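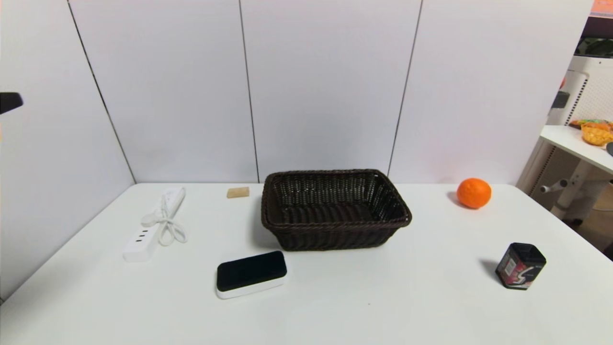 How do I decide what goes in a catch-all basket?

Put in the things you pick up at least every few days and that have no drawer of their own. Everything else needs a real place, or it needs to leave the house. I know the magazines say a basket "corrals" clutter. In my experience a basket mostly hides clutter, and hidden clutter grows. If you can't say out loud what a basket is for in five or six words, it isn't ready to have anything put in it.

Who writes these answers?

I do. My name is Chaimae Bouzid, and I run Cerkwood, a small home-sorting service in Clusthorpe. Tarek Mahrous handles the estimates and does most of the garages. The questions come from clients and from people who write in. I've trimmed some of them, and a few were angrier than they look now.

Do I need to buy baskets before I start?

Please don't. Buying containers first is the most common mistake I see, and the stores are happy to help you make it. People come home with matching sets and then go looking for things to fill them. Sort first, using whatever boxes or mixing bowls you already own, and live with the piles for a week. You may end up needing one basket. Several of my clients needed none and had a closet full of empty ones by the time they called.

Wicker, plastic or fabric?

Woven baskets look nice on an open shelf and let a little air through. They also collect crumbs in the weave, snag knitwear, and can't be rinsed under the tap with any confidence. Plastic is ugly and washes well. Fabric bins sag, whatever the label says about reinforced sides.

I use a dark woven basket for dry things that live in plain sight, like mail, gloves and a tape measure. I don't use one for food that can leak, for craft paint, or for anything with a fine point. Pencils go straight through a loose weave and you find them later with your foot.

Can I keep fruit in the same basket as household things?

You can, but I'd rather you didn't. An orange at the bottom of a basket of chargers goes soft without anyone noticing. Fruit wants to be seen and eaten. Give it an open bowl or just leave it out on the table, and buy less of it. If the idea is to remind yourself to eat it, don't put it anywhere with sides higher than the fruit.

What's the right way to store a power strip?

Unplug everything, coil the cord in wide, relaxed loops, and fasten it with a strip of hook-and-loop tape. Don't wrap the cord tightly around the strip itself. People do this because it looks tidy, and the bend right where the cord enters the housing is where they tend to get damaged.

Before you put one away, look it over. A cracked case, a browned socket, a plug that wobbles — any of those and it goes, no matter how new it is. I'm wary of the advice to keep a "spare strips" box. A box like that fills up with the ones somebody had doubts about and didn't want to throw out.

Can I hide a power strip inside a basket while it's in use?

I know this trick is all over the internet. I don't like it. Strips and adapters give off some heat, and a basket that starts out holding one strip soon holds receipts and a dish towel too. Mount the strip on the wall or the underside of the desk if the cord bothers you. Or let it be seen. It's a power strip, and your guests have met one before.

I have a whole drawer of cables I can't identify. What now?

Try each one on each device you own. This takes an evening and is very dull. Label the matches with masking tape at the plug end. Whatever is left goes in a bag dated on the outside, and if you haven't opened the bag by November, take it to electronics recycling.

Tarek disagrees with me here and thinks the bag should go the same night. He may be right. I've never had a client open the bag.

Where should whiteboard erasers live?

Next to the whiteboard. I get this question more than you'd expect, mostly from people who work at the kitchen table and carry their office supplies around in a tote. Erasers shed dark dust, and it ends up on whatever they're stored with. If yours has to travel, put it in its own zip bag, felt side away from anything pale. A light-colored sponge stored against a used felt eraser won't be light-colored for long.

You can brush most of the dust out with an old toothbrush, outdoors. I'm not convinced by the washing instructions that go around. The two I washed dried stiff.

Are decorative tins worth keeping?

One or two, if they're in use. Tea tins and candy tins are well made, they close properly, and they're good for buttons, stamps, picture hooks or loose tea. The trouble is that they're too nice to throw away, so people keep all of them. A client of mine had a shelf of empty tins and stored her tea in the cardboard boxes it came in.

If you reuse a tin, cover or remove the old label, or at least write the new contents on the lid. You will not remember. And smell it first. Some teas and most mints stay in the metal for years.

Do I have to clear the whole table to sort properly?

You need a surface where you can set things apart from one another. It doesn't have to be large, but the items shouldn't touch. When things are spread out with space between them, you make a decision about each one. When they're heaped, you make one decision about the heap, and it's usually "later."

A plain white or light table helps, for the boring reason that small dark things show up on it. Wipe it down first. Put the container you're filling in the middle and the unsorted items around it, within reach. Then work around the table in one direction and don't skip. Skipping is how the same dead battery survives three cleanouts.

Is a pegboard a good investment?

It can be. Pegboards work for tools you use weekly and for people who hang things back up. That second condition rules out a fair number of us. I've taken down more pegboards than I've put up. If you already have hooks by the door and the coats are on the chair, a pegboard is not going to change you.

Try it cheaply before you drill. Put three adhesive hooks on the wall where the board would go and see if they're still in use after a month.

What about the bowl of odds and ends on the side table?

Leave it. I mean that. Every house gets one bowl of nonsense, and if you take it away another one forms on the stairs. Empty it completely when it's full, put back what you want, and don't buy it a lid.

Do you recommend the Lamon stacking bins or the Kettani baskets?

People ask because both were in our old price list. I don't recommend a brand anymore. The Lamon bins stack well as long as you never need the one at the bottom. The Kettani baskets are handsome, and I own one, but the rims don't fit shallow shelves, so measure before you order. Neither company pays us, and neither would after reading this.

How long will it take?

Longer than you think, and I distrust anybody who gives you a number over the phone. A typical kitchen is a full day. For one client's hobby room we kept a log of every item we handled, at her request, and stopped at 751. She kept 293 of them, including a quantity of ribbon I argued against. It was her ribbon, so it stayed.

Will it stay tidy afterward?

Partly. Surfaces slide back first, then the drawers. I tell people to expect the table to be covered again in almost 3 weeks and to spend ten minutes on it when that happens — no new baskets, no new system, just put the things back. If the same object keeps turning up on the table, stop fighting it and find it a home within arm's length of there.

Do you offer a guarantee?

No. I can't guarantee what you'll do with your own kitchen. If you've paid a deposit and change your mind before the first visit, you get it back, and you don't have to tell us why.

Answers last revised 10/13/20.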